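# Chapter 4: What Holds a Garment Up

Before there was elastic, there was string. People tied, buttoned, pinned and buckled their clothes into place every morning, and then spent a fair part of the day tying them all over again. If you have ever worn a bathrobe with a belt that won't stay knotted, you already know a good deal about the history of clothing, and you may want to keep that robe in mind as you read on!

I learned to sew from Rainer Haberkorn, who ran the alterations room at Braladen for many years and kept 63 kinds of elastic in a tall cabinet by the window. He would hand a new student a strip, ask her to pull it, and then wait (he was a very patient man) until she had something to say about it.

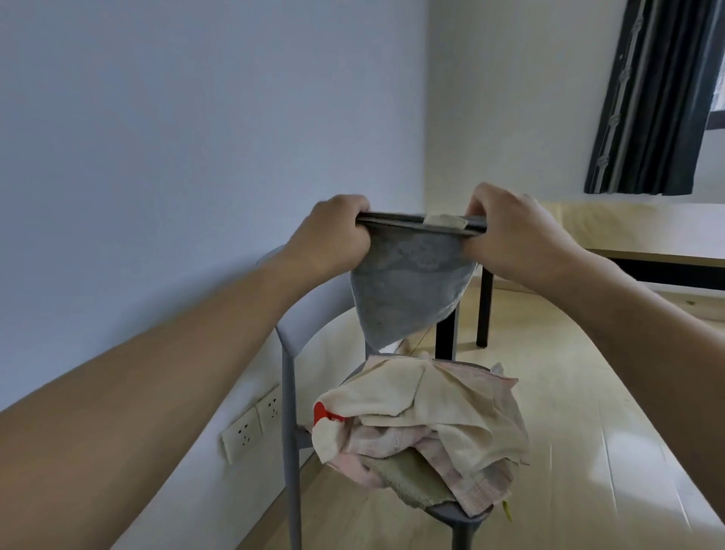 Most of us, I'm afraid, said "stretchy" and handed it back. What he wanted us to feel was the return, the way a strip comes home again after you let go. A waistband that stretches easily but comes back slowly will sag by lunchtime, while one that snaps back too hard leaves a red line on the skin. Somewhere between the two is the band you forget you're wearing, and a good part of this chapter is spent looking for it.

We'll begin with the fibers themselves, then move on to braided, knitted and woven elastics, and finish with the ways of joining them to cloth. For the first exercise you will need 100 centimeters of braided elastic, a ruler and a pencil. Leave the scissors in the drawer for now, please.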